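Handling Soft Goods, Week 9
When the grip lets go: notes on a slip fault

Good to see so many of you on Wednesday, and for those who were home with the cold that's going round, I've written these out a bit more fully than usual. Bring them to the lab, please, because the worksheet leans on them.

We spent most of the hour on the Zallura bench trouble from May. Bahman Salehi kept the log, and I'm grateful to him, as it's the sort of log I'd like to see from all of you one day (times in the margin, and no tidying up afterwards). The job was plain enough. Pick up a folded cloth, lift it, carry it across to the tray and let go. Over 80 tries the cloth reached the tray 71 times. That sounds respectable until you read what happened in the other nine. In seven of them the cloth slid out on the way up, and in the last 2 the fingers closed on the bedding underneath and kept pulling.

Those two are the ones I'd lose sleep over. A dropped cloth is a nuisance, but a grip that has hold of the wrong layer will drag whatever is lying on top of it, and the controller was quite happy the whole time. It had been told that a closed grip with some resistance meant a good pick. Well, it had resistance! The stop came from Bahman's hand on the button, nearly 60 seconds after the first bad close, and I'd like you to think about why it took that long with a careful person standing right there.

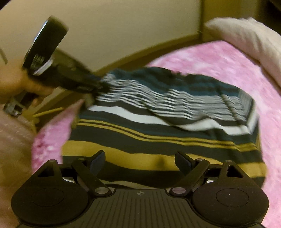 Layers are the heart of the trouble, and I'll ask you to keep coming back to them whenever you plan a pick. A finger pad closing on cloth feels thickness and push-back, and it has no idea where one piece ends and the next begins. Think of a striped cloth lying in loose wrinkles on a fuzzy pink blanket, where your eye finds the join straight away from the colour and the seam, while a force reading may find no join at all. Add a person's hand working close to the same cloth and you have a safety question as well as a picking one.

The Mahmoudi check, which we'll practise at Stimitstead, is a small lift, a pause, and a second look before the full lift. It's slow and a bit dull to watch. Please do it anyway, and keep one hand free for the stop.

For next week: read the Belent chapter on grip force, and write half a page on what the controller should have been asked to notice. Pencil is fine.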